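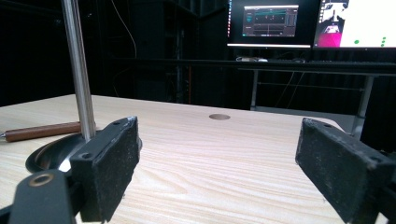
Light wood tabletop, close up

Second violin part in a quartet – how much should I be leading?

Posted by Mitra Soltani

I play second violin in an amateur string quartet that meets on Thursday evenings. We've been together two years and have a short program coming up in June at the Gretby hall: an early Haydn, the slow movement from the Borodin second, and a set of dances by a local composer.

My trouble is with the Haydn. Our first violinist is a strong player, but she takes a fair bit of time over the ends of phrases, and the inner parts are left guessing where the next bar starts. I've got running quavers for most of the first movement. If I wait for her, the quavers go lumpy and the cellist gets annoyed. If I keep going, she says I'm pushing. The violist follows whichever of us is louder.

I've read that the second violin is meant to be the engine of the group, and I've also been told by a teacher that my job is to match the first violin in everything. I can't see how to do both. Is there a usual practice for this? We don't have a coach at the moment and the nearest one who does chamber groups is a long drive away.

I should add that we get on well. I don't want to turn it into an argument a few rehearsals before a concert. We also only have the hall for one run-through beforehand, so whatever we change has to be settled at home.

Posted by Lambros Karras

I played second for a long time and cello before that, so I've been on both sides of it.

The short version is that whoever has the shortest notes usually holds the pulse, and whoever has the tune decides where it bends. In early Haydn that means you hold the pulse for most of the movement. Your first violinist can take time at the end of a phrase, but she has to do it in a way that can be divided into quavers. If she can't hear your quavers inside her long note, she isn't stretching the beat, she's stopping it. Most of us do this without realising.

What worked for our group was playing the passage without the tune. Second, viola and cello play the whole exposition by themselves at concert tempo, twice, and the first violin sits and listens. Then she joins in but plays at half the volume she wants to. Everyone learns a lot from it and there's no need for anybody to say who was at fault.

After that, go through the part and find the places where she really does want time. There are probably fewer than she thinks. Mark them in all four parts with the same sign. We use a small wavy line over the barline. If it's marked, you go with her, and you watch her bow arm, not her face. If it isn't marked, she comes with you. That gets rid of nearly all the guessing. 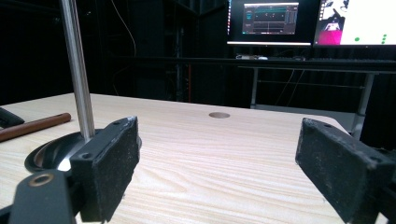

A few other things to try. Swap parts for ten minutes, if you're both willing. She takes the quavers and you take the tune. She'll find out quickly how hard it is to keep them even when the melody is wandering.

Check your seating too. If you sit first, second, viola, cello around the arc, the cellist is facing you across the group and the two of you can lock in by eye. If the viola is on the outside, the cellist is closer to you and you can hear the bass line better, but some violists don't like it because the instrument points away from the audience. Try both at home and then stick with one. Don't change it at the hall.

Use less bow. Running quavers in a Haydn accompaniment are often played with far too much of it, and then any small change in tempo turns into a bulge. Stay in the middle of the bow, in the string, and keep the same amount on every note. If you need to get louder, do it with contact and leave the bow length alone. The lumpiness your cellist is complaining about may be partly that.

As for the teacher's advice, I think match means match the sound: the same kind of vibrato, the same note lengths when you have her material, the same articulation. I wouldn't read it as always waiting.

The Borodin is a different matter. There the tune passes around and everyone bends, so you need to rehearse it separately and not expect the Haydn rules to carry over.

Posted by Định Đàm

Get a metronome and put it on the floor in the middle. End of argument. We did this with the metronome on the half bar only, so there was some room between clicks, and our first was ahead in some spots and behind in others, which surprised her.

Posted by Jayanthi Alva

I agree with most of what Lambros wrote, less so with the metronome. It's useful for finding out where the problem is, but if you rehearse with it every week you all stop listening to each other and start listening to the click.

I'd add recording. A phone on a chair is enough. Record the first movement straight through, have a cup of tea, and listen back with the parts in front of you and no instruments in hand. Ask each person to mark only their own part. Our group does this once a month and it has saved us a lot of talking.

Also decide who breathes you in. In our group the first violin gives the opening, but the second gives the restart at the repeat, as she's the one moving in that bar. It sounds like a small thing. It changed how much the others looked at her.

If your cellist is the steadiest of the four, ask for a little more bass in that movement. It's much harder to drift when the bottom line is clear.

Posted by Mitra Soltani

Thanks, all. We tried the version with the first violin sitting out and she asked to hear it a third time. We've put wavy lines in four places. The viola has moved to the outside for now and says he'll see how he feels next week.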